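4. Teaching the plate pick

Before you start this section you should have the arm bolted down (section 2), the wrist camera talking to the laptop (section 3), and a kitchen nobody needs until dinner. If the arm still droops when you cut the power, go back to 2.6 and tighten the shoulder. It will only get worse, and it will pick its moment.

4.1 Put the rack where the arm can reach the far corner with its elbow still bent. A straight elbow is a stuck elbow. Turning the rack diagonally to the counter edge works well with the Gistov forearm and looks terrible, so clear it with your household first.

4.2 Mark the rack's position with tape on the counter. Do this even if you are sure it won't move.

4.3 Load one plate. I know the dream is a full rack, emptied overnight by a machine while you sleep. The dream is section 9, and section 9 is short.

4.4 Open the jog panel and set speed to 59. The slider goes to 1,000. Leave it alone.

CAUTION: Keep one hand on the stop button whenever the gripper is lower than the top rail. The button must be wired as described in 2.9. A button that is only resting on the table near the arm does not count, however red it is.

4.5 Jog the wrist over the rack until the plate and several of the divider loops are in view together. If all you can see is wall, you have the wrist joint flipped. Press Home and try again from the other side.

4.6 Check the live view before you record anything. The plate's rim should be easy to follow by eye, even where the wires pass in front of it. Pale plate, black wire and white tile is a kind combination. White plate, white wire and white tile is how I lost most of November.
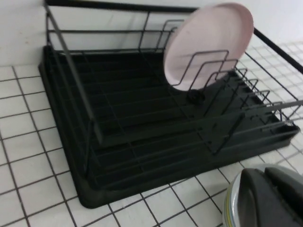 Chi-keung Hsieh wrote in after the first version of this guide to say that a single plate is too easy, and that his own arm did beautifully on one and then tried to lift two together the first time they were neighbors. He now records a third of his runs with a second plate one slot over. He also thinks my tape advice is for cowards, and uses a wooden stop screwed into the bench. He has a workshop bench. Some of us have a landlord.

I have since tried the two-plate runs and he is right about those, so:

4.7 Record the first batch with one plate, moving it to a different slot every few runs. Then record a second batch with a neighbor in the rack. Keep the batches in separate folders. The Uston script will merge them happily and will not un-merge them for any money.

4.8 For each run, bring the fingers down along the line of the plate, close on the rim, and lift straight up until the bottom edge is clear of the loops. Only then move sideways. If you start sideways early, the rack comes too.

4.9 Delete bad runs as you go. You will tell yourself you'll remember which ones they were. My first set had 327 runs in it, and I went through every one of them on a Rinaldi stool with no back.

NOTE: Bumping a wire on the way down is not a bad run, provided you recover from it. Leave a few of those in. An arm that has only seen perfect approaches behaves like a tourist the moment it touches something.

4.10 When both batches are done, run the check script. It lists any clips with dropped frames or a gripper reading that never changes. A gripper reading that never changes usually means the finger cable has worked loose at the wrist again. The cable tie in the kit is too short, so use a longer one.

4.11 Start training and leave the laptop plugged in. Mine finishes 2,225 steps between supper and bedtime. Yours may take longer, particularly if someone closes the lid.

CAUTION: Do the first unattended-style test with a plate you don't like, and with a folded towel on the counter under the drop point. Stay in the room. The word "unattended" describes the software mode only.

If the arm stops short of the rim every time by the same amount, redo the camera offset in 3.4. If it stops short by a different amount each time, check the tape from 4.2.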